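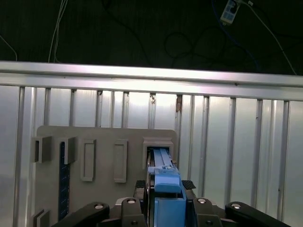

Senan Heffernan
Equipment editor, Pramumstead Workshop Supply

Mussa Ribbed Wall Panel with Top Rail

We list this panel because customers keep asking for it, and because it does one job well enough. I have reservations about the way it is usually sold, so read the whole page before you order.

The Mussa is a pale gray metal wall with vertical ridges and recessed channels, finished along the top with a horizontal aluminum rail. You can stand boards, tool holders or small fixtures against it, and hook or clamp things along the rail. The maker calls it "a complete wall system." It's a panel and a rail. You supply the rest, including anything to deal with the wiring.

Corrosion

Mussa describes the finish as maintenance free. I don't buy it. Look under the rail, where the ribs meet it. There's a small rusty spot just right of center and a longer rust-colored streak a bit farther along, with the metal discolored and flaked. The brushed face of the rail still looks bright, and that's the side you see in the catalog.

I asked Mussa which part of the joint is prone to staining and got a brochure back. My own advice is to wipe the underside of the rail every month or so, and touch up any flaking before it spreads. If your shop is damp, or you wash down the walls, I would look at something else.

Cables

The panel has no cable channel. The recesses between the ribs look as if they ought to hold a cord, but there are no clips or covers, and the product sheet doesn't mention wiring at all. So the cords go up and over the back of the rail, and you end up with what you see here: white ones, a black loop, a blue one, and a small white electrical box hanging among them. Against a dark background most of this disappears from across the room. It doesn't disappear when you need to trace one cord in a hurry.

Budget for a tray. Lirneo makes one that fits behind the rail, sold separately — and I think it should be in the box.

Boards and fixtures

A flat board stands upright in front of the ribs without trouble. The light gray one shown has rounded upper corners and dark gray blocks on its face, with a narrow dark blue strip running down below one of them. Boards are not included with the panel, whatever the bundle photos on other sites suggest. Check the depth of anything you mount, too, as a deep fixture will eat into your bench.

Sizes and ordering

Panel width: 134 cm
Rib spacing: 21 mm
Rail height: 19 mm
Stock number: 1067
Supplied with: rail, end caps, wall screws
Not supplied: boards, hooks, cable tray, electrical parts

Orders placed by noon on Monday go out the same week. Returns are accepted if the rail has not been drilled.

Customer comments

"Solid once it's up. The screws in the bag were too short for our wall, so I bought longer ones." — Adoración Barrios

"The ribs collect dust. A paintbrush gets it out, but I wish I'd known." — Asif Mughal

"Fine for the money. I would not pay full price." — Hubert Olszewski

I'm with Hubert on the price. Arero has a plain flat panel that costs less and is easier to wipe clean, though it comes without a rail. If you don't plan to hang anything from the top edge, start with that one.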